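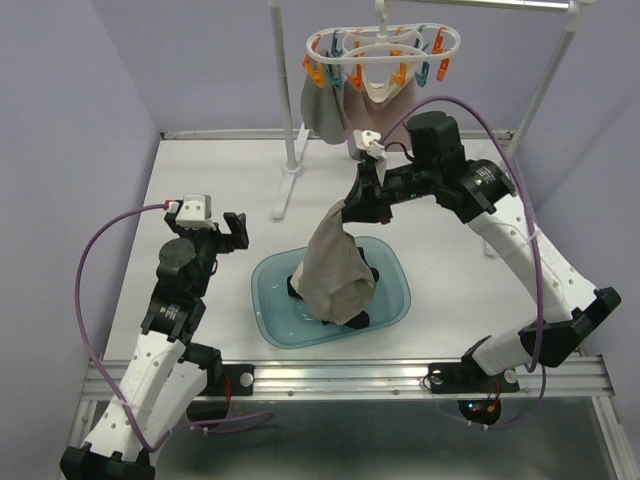 4.2 Interview material and coding

Lay-led prayer groups in the three parishes of Riltcombe, Rurora and Mercado were asked how they read passages on trial and waiting. The groups met fortnightly from November onwards, and each meeting was recorded with consent. After removal of greetings and notices, 300 passages of talk remained for coding. Two coders worked separately on the full set, using the scheme in Section 3.
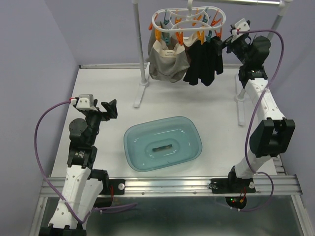

The unit of coding was the turn, defined as one speaker's unbroken comment on the text. Turns that only read Scripture aloud were set aside. Where a speaker moved from the passage to personal hardship within one turn, both codes were given, with the order kept.

Groups in Riltcombe tended to place the absence of God in the past tense – as a matter already settled by later events. Speakers in Mercado used the present tense more freely and left the matter open. The difference held when the leader's own turns were excluded. It was weaker in the 11 meetings where a psalm was read in place of a gospel passage. 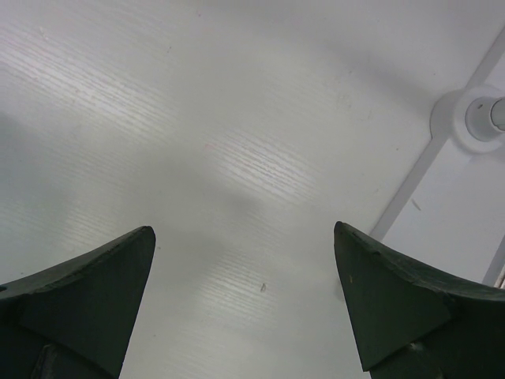
A second pattern concerned silence. Leaders trained with the Dranolis study notes allowed longer pauses after a reading, and the turn that followed was more often a question. In 15 meetings the first question came from a member who had not spoken before. We do not treat this as an effect of the notes, as leaders chose their own materials.
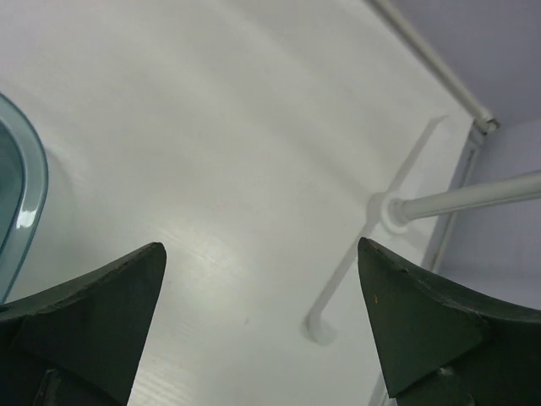

Figure 4. White panel with part of a translucent container at left.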